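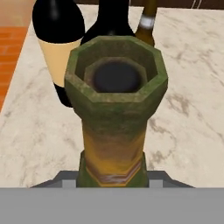 Why does the ticket count at the Hollow never match the donation total we announce from the stage?
Because the count comes from the door scanner and the total comes from the card reader at the merch table, and the two have never been introduced.

March, sound check plus one hour

Spent most of the afternoon on the benefit concert rig. The plan is still to have the running total projected behind the band, updating live, so that people feel generous between songs. Last year it showed 2867 for the entire second set. People clapped for it every time the singer pointed. It was a frozen number and I was the one who froze it, by closing the laptop lid on the way to get a sandwich.

New setup: old laptop at the side of the stage, projector on the balcony rail, long cable taped down the left aisle. The lid now has a strip of gaffer tape across it with DO NOT in marker. I ran out of tape before I got to the verb.

Tested with fake donations. Put in 500 of them in a burst, which is more than we'll see unless Ukberg goes very differently from every other town. The display kept up for a bit and then fell behind by around 10 seconds. Fine for charity. Less fine if the singer is reading it out loud, which she will, she has been told not to.

Piano mic problem is back. Low hum, only when the stage lights are under half. Swapped the cable, same hum. Swapped the channel, same hum. Moved the dimmer's power to the kitchen circuit and it went away, and so did the coffee machine. Xuelian Tang says the coffee machine stays on or she does not mix. So the dimmer goes on the cloakroom outlet for now and we find out what else is on that one.

Smits wants the hospice film before the encore. I'd put it before the intermission, when people still have their coats off. Left both versions in the cue list, labeled 2 and 2b. Whoever runs cues please pick one and tell me which, I don't want to learn it from the audience.

Things still open:
Laltwood are lending us the second projector, no word on whether it comes with a lens this time.
The font for the total. The sevens look like ones from the balcony. Tried a fatter one, now the eights are blobs. Leaving the sevens.
Opening act has asked for a fog machine. It's a cellist.
Card reader drops off the wifi when the lobby doors are shut. Propped them open, it held for the full test -- but then we get bus noise in the slow numbers.

Evening, later. Hum is back on the cloakroom outlet, quieter. Xuelian rolled off the bottom of the piano channel and it's mostly gone, along with some of the piano. She says the left hand isn't doing much in this program anyway. Do not repeat this to the pianist.

Total display left running overnight with a fake donation every minute. If it's stuck in the morning, check the lid first.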